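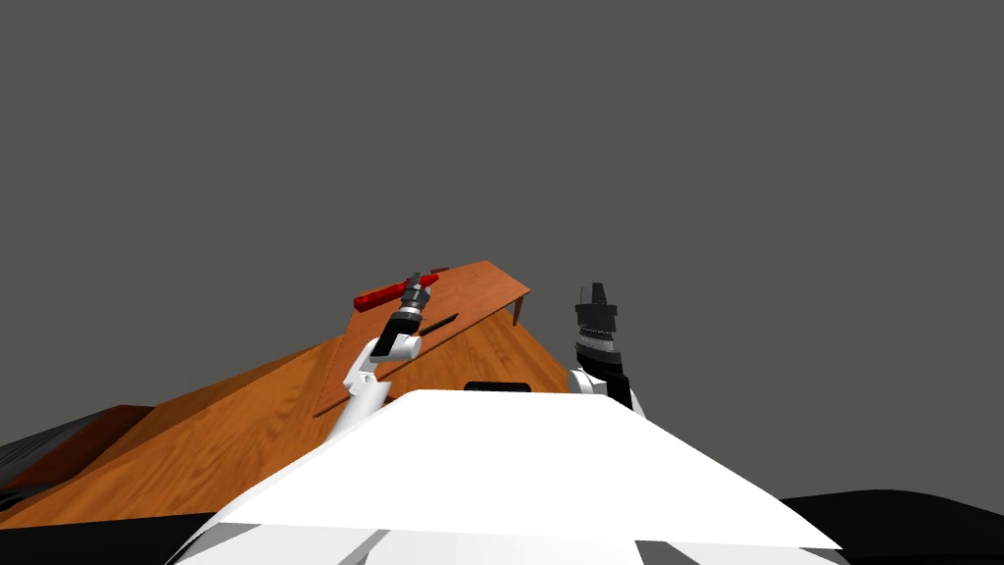
Figura 2 – Vista do simulador: pinça esquerda na barra vermelha, pinça direita livre.

Início | Instalação | Pinças | Câmeras | Índice

4.2 Comparar duas pinças no simulador

Este ensaio compara a pinça Komau com a Hegde na mesma tarefa: pegar uma barra apoiada na mesa. Reserve a tarde. O manual anterior falava em dez minutos e continua sendo lembrado com carinho pelo suporte.

1. Abra o Grinley e carregue a cena "mesa_barra". O fundo cinza liso é o padrão; não procure as paredes.
2. Em Braço esquerdo, escolha a pinça Komau. Deixe o direito fora da mesa, apontado para cima.
3. Leve a pinça esquerda até a barra em velocidade baixa e feche.
4. Grave a tentativa e volte à posição inicial.
5. Repita até completar 1.026 tentativas. O modo em lote existe para isso.
6. Troque para a Hegde e recomece do passo 3.

Nota: cada lote ocupa cerca de 2.000 MB. O programa avisa que o disco encheu – depois que encheu.

CUIDADO: não altere o atrito da mesa entre um lote e outro. Os números ficam lindos e não servem para nada.

Nota: se a barra atravessar o tampo, reduza o passo de simulação e apague a tentativa. Se for a pinça a atravessar, anote o código 1489 e escreva para Murali Rao, que os coleciona a contragosto.

Para exportar os resultados, veja 4.3.

© Brerndale – Documentação técnica – Contato – Voltar ao topo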